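Home Kitchen Workshop Paper & Print Storage Search

Storing cuttings, company filings and public inquiry papers at home

Damilola Wike

Anyone who follows a long financial scandal or a local planning row ends up with paper. Newsprint, printed company filings and bound reports age at different speeds and should be kept apart. The method below was worked out on the Rotstead land sale papers, 424 sheets in all, which had spent several years in a garage.

Newsprint

Newsprint is acidic. It turns yellow in daylight and stains whatever it touches. Cut out the article with the page heading attached so that the title and date stay with it. If the heading is too far from the article, write both in soft pencil in the margin. Ball-point dents the paper and felt-tip bleeds through.

Photocopy each cutting on the day it is cut. Plain 80 gsm copier paper is adequate for a working copy. The cutting itself goes into an acid-free envelope, unfolded if possible. Where a fold is unavoidable, keep it off the text and off any photograph.

Do not laminate. The process cannot be reversed and the heat speeds up browning.

Fastenings

Remove staples with a thin blunt blade slid under the legs at the back of the sheet. A claw remover tears corners. Steel paper clips rust within a few damp winters; plastic ones distort thin paper. A folded strip of paper round the bundle holds it well enough. Rubber bands should be thrown out on sight. If one has already perished and stuck, leave it to go fully hard and lift the pieces with a palette knife.

Filings and reports

Printed accounts and registers of directors are easier to use if sorted by company first, then by year. Sorting by the name of a person fails as soon as that person sits on two boards. In the Rotstead papers, Holasska and Jugah share most of their directors, and the first attempt at filing by surname had to be undone.

Use a card slip for every cross-reference. The slip carries the company, the year and the box number, nothing else. Comments go in a separate notebook.

Thermal paper, as used for till receipts and older faxes, fades to blank. Copy it before anything else in the pile.

Boxes and shelves

Fill boxes until the papers stand upright without being squeezed. A half-empty box lets sheets slump and curl; pad it with crumpled acid-free tissue. The Sturnach flat-lid box takes A4 folders on their long edge, and 2 of them fit side by side on a shelf 32 inches wide with room for fingers.

Keep the lowest shelf clear of the floor. Avoid outside walls, lofts and anything beneath a water tank. February is a good month to check for damp, with the heating on and the walls at their coldest. Look for rippled edges and a musty smell when the lid comes off.

Silverfish traps go behind the boxes, never inside them. Replace the traps when the adhesive dries.

Disposal

Duplicates can go in household recycling unless they carry bank details, signatures or home addresses. Shred those with a cross-cut machine. Strip cuts can be pieced together by a patient reader.
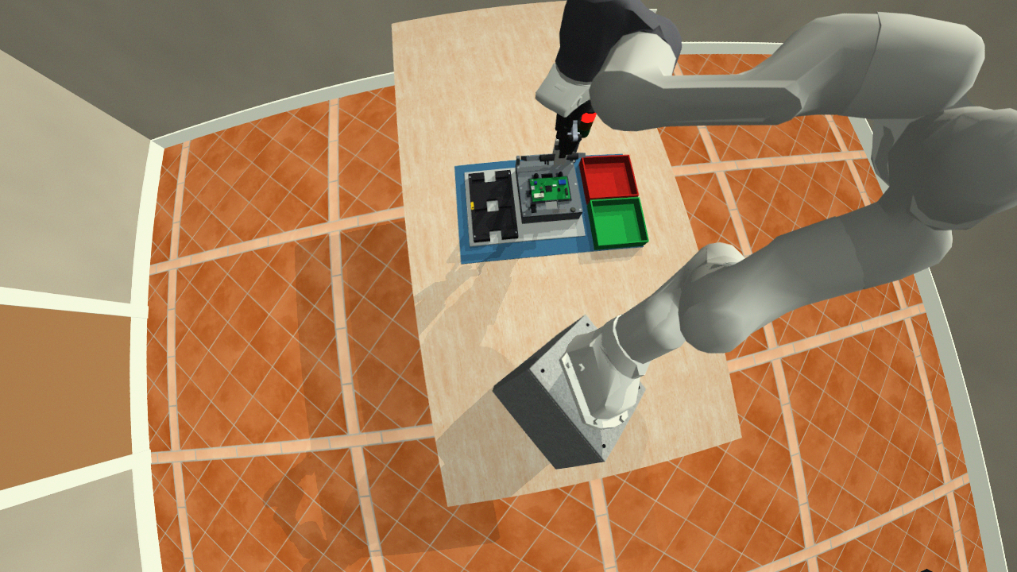 Grey robot arm over a workstation on a blue mat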